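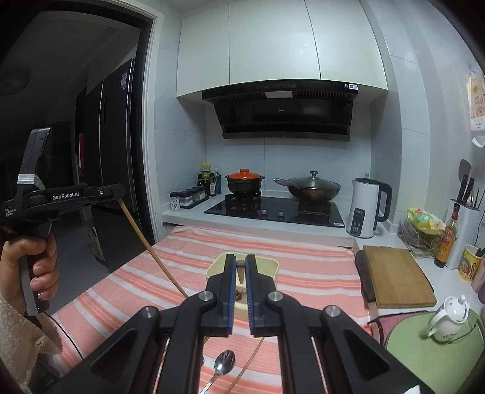 # Chapter 6: Grippers at the Kitchen Table

Your club has a gripper. Maybe two. Now what?

In Chapter 5 you closed the jaws on foam blocks. Easy. Foam forgives everything. This chapter moves to kitchen stuff — spoons, chopsticks, small containers — and most teams find out quick that thin things are hard. They roll. They twist in the pads. A spoon lying flat barely gives you an edge to grab.

The project follows the Undemcombe club's season, the year they entered the Jernent student challenge. Table task, 40 points. Log book, 50 points. They lost most of their log points the first time, so read Section 6.4 before you touch anything. Seriously.

**You will learn to**

- pick a grip point and say why you picked it
- close the jaws without tipping the part
- write a log entry teh next team can follow
- spot a bad run early and mark it 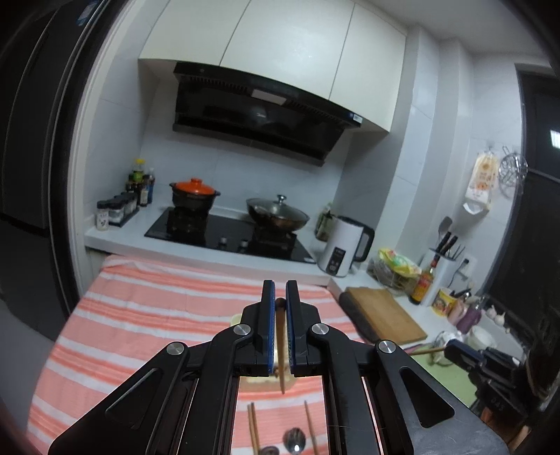
*Figure 6.2. Wooden handle held upright between the blue pads.*

Look at where the pads meet the handle. How much sticks out below? Short tip, less swing. Long tip, more. Sketch your own grip before each run, label it, move on.

## Before You Start

Clear a table. A striped cloth helps, you can use the stripes to line things up. Check every pivot screw by hand. Loose one? Tighten, then check again.

Log sheets are in the Temivier workbook, form 2649. One sheet per run, even the bad ones. Especially the bad ones. No sheet means the run dosen't count.

**Warm-up.** Choose a wooden utensil. Grip it at the top, then the middle, then near the tip. Write down which grip let it turn. Keep the sheet, you need it again in Section 6.2.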